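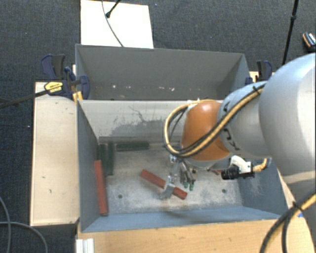
Three weeks to go and the arm still hates red

Blog > Robot Club > Build diary

Home Posts Club Contact

20 Apr 2025

Long day at club yesterday! Our task for the Vastdale challenge sounds dead simple on paper: pick the coloured blocks out of one grey bin and drop them in the one behind it. We've been at it since February and I've now got dreams about blocks.

Green is going pretty well. Red is another story, especially the long ones that end up leaning on the side of the bin (Jarrah reckons it's the angle the fingers come in at, I reckon it's my code, and we're both too stubborn to test the other person's idea first). We get 900 seconds for the run and our best so far is 32 blocks out of 60, which felt massive when it happened.

The other job was cables. I'd tied the bundle too tight the first time round, so the wrist kept fighting it, and Shobha made me redo the whole lot with a proper loop over the orange joint. Took me most of the arvo and I grumbled the entire time, but she was right.

Oh, and please clamp your bins. We forgot once and had to redo all our positions from scratch!

Next up is grip force, then a full practice run with Yamuna on the timer. I'm bringing the lamingtons.

3 comments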